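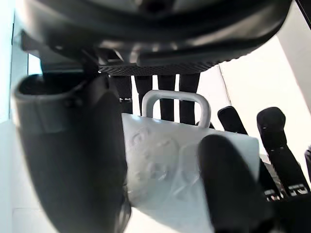 The open day at the Motach spring

Posted 2019-08-11

Mineral water is a hard thing to build a day out around, and the people at Motach know it. The leaflet promised a tour of the bottling hall, a walk to the wellhead, a tasting and a brass band. The brass band had gone to a wedding in the next valley. We got the rest.

We arrived by the bus that stops at the bottom of the hill, a detail the leaflet treats lightly. By the gate most of the party would have paid good money for a glass of water, and perhaps that is the thinking. A woman handed out hairnets and said the first tour had left early and the second would leave late. This proved to be correct.

The wellhead

Our guide was Kazimír Jelínek, who wore a tie and spoke of the aquifer as you might speak of a difficult aunt. The water comes up from 546 metres down. It fell as rain a very long time ago, spent the years in between going through limestone, and reaches daylight tasting, by his own admission, "a bit of nails". The wellhead lives in a brick hut with a padlocked door. Inside is a pipe with a gauge on it. We all looked at the pipe. A boy asked if it ever did anything else, and Kazimír said that in May the pressure had dropped a little.

The old spa pavilion stands a short way up the path, in far better paint than anything people work in. Visitors once came for a cure of 18 days, with walks between doses and no coffee. The cure was held to be good for the liver, the nerves and disappointment in love. There's a wall of thank-you plaques from the cured. The uncured don't seem to have put anything up.

The bottling hall

This was what most people had come for, and it's a proper spectacle if you can stand the noise. Bottles rattle in at one end, get rinsed, filled, capped and labelled, and leave in shrink-wrapped blocks. Kazimír shouted throughout. I caught "carbon dioxide", "Italy" and something about magnesium.

Two waters run on the same line. Motach is the fizzy one with the mountain on the label. Dredine is the still one, sold to people who find Motach too much, with a smaller mountain. I asked whether the mountains were real and was told that the big one was.

The labelling machine jammed while we watched. A man came over, opened a flap, shut it again and the thing started. There was some applause, and he looked as if he wished there hadn't been.

The tasting

You are meant to start with the still and work up. The order matters, apparently, as it does with cheese. The last on the list was water straight from the ground, with nothing added and the iron left in, and it was the only one that anybody talked about on the bus home. It smells of a struck match. It leaves your teeth feeling as though they belong to someone older. I had a second cup to be sure, and I was.

The notes on the tasting sheet ran to "round", "stony" and "honest finish". I wrote "wet" beside the first and then felt bad about it, as the woman collecting the sheets had plainly written them herself.
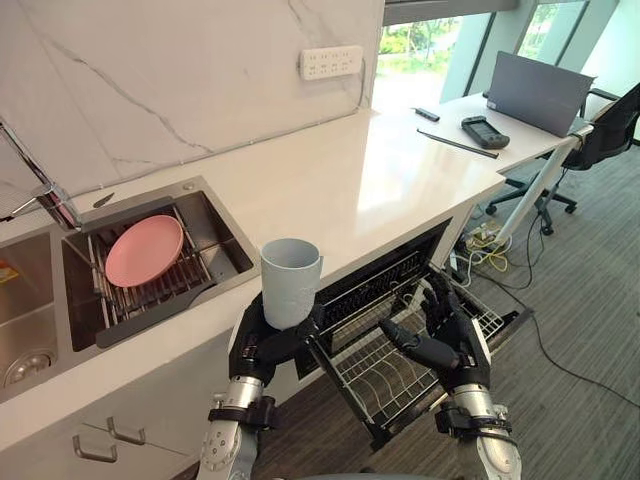

Agata Farina thought I was being unfair to the iron one, and said that her grandmother drank it every morning with a spoonful of jam and lived to be rude to three generations. Try it very cold, she said, and never with coffee afterwards. I have since tried it very cold. It's better, in that you taste it later.

Practical bits

Entry is free. The tour takes longer than they say and the hall is chilly, so bring a jumper even in August. The shop sells both waters by the crate at 10 per cent off, a fine offer for anyone who came by car. The path up to the pavilion is gravel and steep in places, with one bench, usually taken.

The next bus down was due shortly after the last tour, and the driver waited for the stragglers.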